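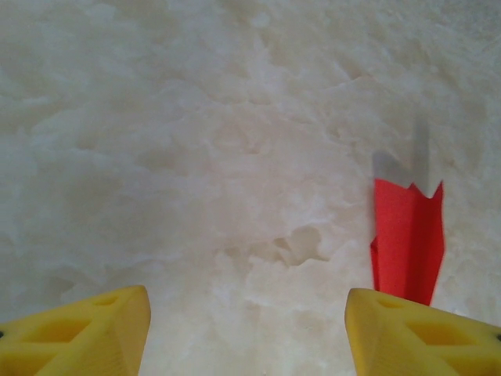 Yellow fingers open, wrist camera view, red folded piece against the white.

Search reviews... Go

I've been putting off writing up the Preteck finger set for ages, partly because I kept changing my mind about it and partly because every time I sat down to do it something on the arm wanted tightening. But it's April, I've lived with them all winter, and I've now had them off and on the machine often enough to have opinions (too many, my wife would say).

So, the setup. I run one small arm on a bench in what used to be the dining end of our kitchen. It's a second-hand Leiva, the short-reach one, bolted to a slab of worktop, and it spends its days picking up soft and awkward bits and pieces. Folded things, thin things, things that don't want to be picked up. I had the metal fingers that came with it for the first year and they were fine for blocks and hopeless for anything that bends. The Preteck ones are moulded plastic, bright yellow, and they cost me 40 pounds for the pair with the screws and a little bag of spacers.

They arrived in a padded envelope with no instructions whatsoever! There's a diagram on the shop page if you scroll far enough, and it's drawn for a different mount. I worked it out in the end, but I'd like a bit of paper in the bag please, Preteck.

Fitting them

You take the old ones off first, obviously, and this is where I'd say take your time. Park the arm somewhere you can get both hands around the wrist, then cut the power, then check you've cut the power. I leave mine pointing straight down over a folded towel so that any dropped screw lands on something soft and stays put. I lost two under the cooker before I learned that one.

The new fingers slide on from the end and there's a little bit of sideways play before the screws bite. That play is the whole story with this product. If you nip up one side fully before starting the other, the finger sits a touch rotated and the tips meet at the corners. You get a grip that looks all right and then twists whatever you've picked up. I did it twice. The way that works for me is to get every screw in loosely, close the gripper gently on a bit of card so the tips settle flat against each other, and then tighten a quarter turn at a time, swapping sides as I go. Takes longer. Worth it!

Don't go mad with the screwdriver, either. It's plastic, and I managed to leave a nasty pale stress mark by one of the holes on my first pair by leaning on it as though it were steel. It hasn't cracked so far but I look at it every time.

Setting up the camera

I've got a small camera at the wrist looking down past the fingers, and I was worried the new ones would fill the picture, because they're chunky. They do come in at the bottom on both sides, but with the gripper open there's a good wide gap in between and I can see what I'm going for. The yellow is a real help here. On a white background they're about as easy to spot as anything could be, and the software I use (the free Nanness one, nothing fancy) finds the tips by colour in no time.

The recesses in the top faces, a big diamond and a smaller one up by the tip on each finger, threw it off a bit at first. The yellow goes deeper inside them and I'd set my colour range far too tight, so it kept deciding each finger was two fingers. I widened the range and it stopped. If you've got the same trouble, try that before you start moving lamps about, which is what I did for a whole evening.

Speaking of lamps, soft light is what you want. The finish is matte, so you don't get hard shine off it, but under my old desk lamp the sloping faces were bright on one side and murky on the other and the tip position wandered about as the wrist turned. I bounced the lamp off the wall and it calmed down nicely.

The white stuff behind everything is my worst-case test surface and I'd recommend something similar to anyone. A flat table is too kind. On a lumpy white background full of humps and hollows, the arm has to cope with a height that's different wherever it goes down, and you find out very quickly whether your fingers are sitting true. The red folded piece is my favourite thing to try on it, because it's narrow and thin and easy to see, and it shows up a twisted grip straight away. When it's standing near one tip like that, and not in the middle, you really want the arm to shuffle across before it closes. Mine needed the centring offset redone after the finger swap. I'd forgotten there was one!

The centring business

I'll go through this in a bit more detail as it's the thing I get asked about most.

With new fingers on, the arm still thinks it has the old ones. Length is different, thickness is different, and where the middle is may well be different too. So you need to tell it. I put a pencil mark on a scrap of board, bring the wrist down slowly with the gripper nearly shut, and see how far off the mark the tips land. Write the number down, turn the wrist half a turn, do it again. If both are out the same way it's the arm's idea of where the board is. If they swap sides, it's the fingers. I keep all this in the back of an old recipe notebook, and it's saved me more than once.

Then height. Go down in tiny steps with a strip of thin paper under the tips and stop as soon as the paper drags. I add a small clearance on top of that, as I'd sooner miss a pick than drive plastic into a worktop. With the old metal fingers I had a lovely dent to remember that lesson by.

Last, closing force. Start low! Lower than you think! The lightly ribbed faces on the inside have a bit of bite to them, so you need less squeeze than you'd expect. I came down quite a long way from what I'd been using before and the thin stuff still stays put.

How they've held up

I keep a count of picks on the controller, and the current pair had done 1,186 when I last looked. There's some polish on the inner faces near the tips where the ribbing has gone a bit smooth, and I've noticed very thin sheets starting to slide if I run the force right at the bottom. A wipe with a damp cloth helps more than you'd think, since they do pick up fluff. I tried washing-up liquid once and didn't rinse it properly, and the grip was dreadful until I'd done it again with plain water.

The screws are the weak spot for me. At 415 picks I found one had backed off enough to rattle. I've checked them every weekend since, with the power off and just finger pressure on the driver, and there's usually one that wants a nudge. Lachlan Tautahi, who sold me the arm and still answers my messages very patiently, told me to put a dab of the weak sort of thread lock on them. He also told me to make sure it was a kind that's safe on plastic, and to try it on an old finger first. I've done that on one side so far and left the other plain so I can compare, and the dabbed side hasn't moved. Early days though.

I should mention the Rorent fingers as well, as I borrowed a pair for a fortnight. They're softer and rubbery, and they're gorgeous on round things. On anything thin and upright they bent out of the way before they gripped, and they were a pig to line up because there's nothing stiff to measure from. They're also nearly double the money. If I were picking up fruit all day I'd have those. For folded paper and card sort of jobs I went back to the yellow ones and didn't miss them.

Niggles

No instructions, as I've said. The spacers aren't marked, and there are two thicknesses in the bag that look identical until you stack them next to each other. Put a dot of pen on the thick ones the minute you open it. One of my spare fingers had a sliver of plastic left along an edge, which I took off with a craft knife in a few seconds, but I wouldn't have wanted to find it after fitting.

The spare pair took 27 days to turn up, too, and my emails got a very cheerful reply that didn't answer the question. I'd order spares at the same time as the first set.

Would I buy them again?

I did buy them again, so yes! Four out of five from me. They've turned a fiddly little arm into one I can leave set up on the bench and trust with thin things, and a full swap including the centring and the height now takes me less time than a pot of tea takes to go cold. I'd give the last star for a printed sheet and a decent set of screws.

If anyone has found a longer version of these that fits the short-reach Leiva, please leave a comment with where you got them. I've got a deep tray I'd love to get to the bottom of, and mine come up just short.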